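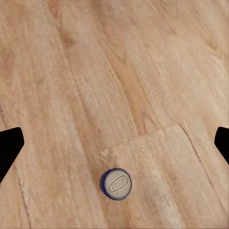

Learn > Machines > Robots and Us > Why Robots Have Rules

Why Robots Have Rules

Suppose you ask a robot to pick up a can of soda. It sounds like the easiest job in the world, doesn't it? You could do it yourself while talking to your sister and looking for your other shoe. But a robot needs a great deal of help to do it well, and a lot of that help comes in the form of rules. Some of the rules are for the robot, some are for the people who build it, and a good many (sorry!) are for people like you and me who want to stand next to it and see what it does.

What kind of rules are we talking about?

You already live with plenty of rules about machines. You wear a helmet on your bike. You keep your fingers out of the car door when somebody is shutting it. A grown-up unplugs the blender before washing the sharp part at the bottom. You probably don't even think of those as rules anymore, they are just how things are done in your house.

Robots have the same sort of rules, only there are more of them, and they are written down. When a lot of people who know about a subject sit down together and agree on how something ought to be done, and then write it out carefully so that everyone can follow it, we call that a standard. There are standards for light bulbs, so that a new bulb fits your old lamp. There are standards for playground slides and for the paper in your printer. And there are standards for robots, which talk about things like how to stop them, how to put a fence around them, and what you have to check before you let a person get close.

There is also something called good practice. This is a bit looser. Good practice means the sensible habits that careful people follow, even when there isn't a law telling them to. Washing the paintbrush before you put it away is good practice. So is saving your game before you let your little brother have a turn!

Rule one: practice on a screen first

Before a real robot arm tries to pick up a real can, it is a very good idea to let it try inside a computer. The computer draws a floor, and a can standing on it, and the two black fingers of the robot's hand reaching in from the sides. The can even has its own little pull tab on top. None of it is there in the way your desk is there. We call this a simulation, and you can think of it as a video game with a serious job to do.

Why bother? Well, think about what can go wrong when you are learning something new. You drop things. You squeeze too hard. You reach for the milk and knock over the juice. A robot that is learning does all of these too, and some robots are strong enough to make quite a dent. In a simulation, a squashed can costs nothing and there is no sticky puddle to mop up. You press a key and the can is back where it started, as good as new.

Imagine a robot called Kundedar. We will send Kundedar to school in a simulation and let it try to pick up a can 2811 times. And let's say that 933 of those tries go wrong. That sounds like an awful report card! But every one of those mistakes was made in a place where there were no toes to land on, and each one can teach the people running the test something. Maybe the fingers closed too soon. Maybe they came down a little to one side. The people write it down, change something, and let Kundedar try again.

There is an important rule that goes with this one. Doing well on a screen does not mean a robot is ready for your kitchen. A real floor might be bumpy or slippery. A real can might be half full, or wet from the fridge. So the robot has to be tested again with real things, slowly, with people watching and a way to stop it close at hand.

Rule two: there must always be a way to stop

If you ever visit a place where robots work, look for a big red button, usually on a yellow background. It is called an emergency stop. It is big so that you can hit it with your whole hand, and it is red so that you can find it in a hurry. You don't have to ask permission to press it if somebody is about to be hurt.

Once it has been pressed, the robot isn't allowed to start moving again all by itself. A person has to come and look, find out what happened, make everything safe, and then start it up on purpose. That may seem slow, and I suppose it is, but picture a grown-up leaning in to pick up a dropped part just as the arm decides to carry on with its work. You can see why the rule is there.

Rule three: know what the robot can squeeze

The part of a robot that holds things is called a gripper. Some grippers have suction cups, a bit like an octopus, and some have soft rubbery fingers that can hold a strawberry. One common kind has two fingers that move toward each other and pinch.

Try this. Put an empty can on the table and close your eyes. Now reach out and pick it up between your thumb and one finger. You felt it, didn't you? Your skin told you when you were touching the can, and your muscles told you how hard you were pushing, and you stopped pushing before the sides crumpled. (If they did crumple, put it in the recycling and try again.)

A robot has no idea about any of this unless people give it sensors and instructions. So the people in charge have to work out how hard the gripper can pinch, and what would happen if something other than a can got in between. Something like a hand, for example. If the answer is "that would hurt," then they must make the grip weaker, or slow it down, or put up a guard so that hands can't get there at all. Places where fingers could be trapped are called pinch points, and finding them is a job that has to be done before the robot goes to work.

Rule four: keep your distance, unless it is the right kind of robot

Big, fast robots usually work inside a fence. The gate in the fence is clever. If someone opens it, the robot stops. Other robots are made to share a space with people, and they move more gently, and many of them will stop if they bump into something. Even so, somebody has to check the whole job, tool and all. A gentle arm holding a sharp knife isn't gentle anymore!

Let's make up a school, in a town called Brusbridge, where 23 children are going to watch a robot arm at work. Before they come in, the teacher puts tape on the floor to show how far the arm can reach, and then a second line farther back, which is where the children stand. The teacher ties back long hair and asks for dangly scarves to be left on the hooks. There are 2 grown-ups, one to run the robot and one to watch the children, so that neither of them has to try to do both. That's good practice, and you could do much the same in your own classroom or club.

Rule five: write it down

This is the one that sounds dull, and I'm very fond of it. Whenever something changes on a robot, someone should write down what was changed and on what day. If the robot does something odd in October, the people looking after it can turn back through the pages and see that the fingers were swapped for longer ones the week before. Without the notes they would have to guess, and guessing is a poor way to look after a machine.

Try being the rule maker

Here is something to do with a friend. One of you is the robot and the other is the operator. The robot shuts its eyes and may only move one arm, and only when told. Stand a plastic cup on the floor, sit down near it, and let the operator give instructions such as "left a little," "down," and "close your fingers." Agree on a stop word before you begin, and the robot must freeze the moment it hears it.

After a few turns, sit down together and write some rules of your own. Did the robot bump into anything? Did the operator say "left" and mean the other left? (It happens to everybody.) Perhaps you need a rule about who is allowed to talk, or how fast the arm may go. Then swap places and see whether your rules still work when somebody else is following them. You may well want to change a few, and that is fine, as real standards get looked at again and changed too.

Words to know

Emergency stop: a button that makes a machine stop in a hurry.
Good practice: sensible habits that careful people follow.
Gripper: the part of a robot that holds things.
Pinch point: a place where fingers or hands could get trapped.
Simulation: a pretend version of something, made on a computer.
Standard: a set of instructions that many people have agreed on and written down.

Page last checked 18 Feb 2020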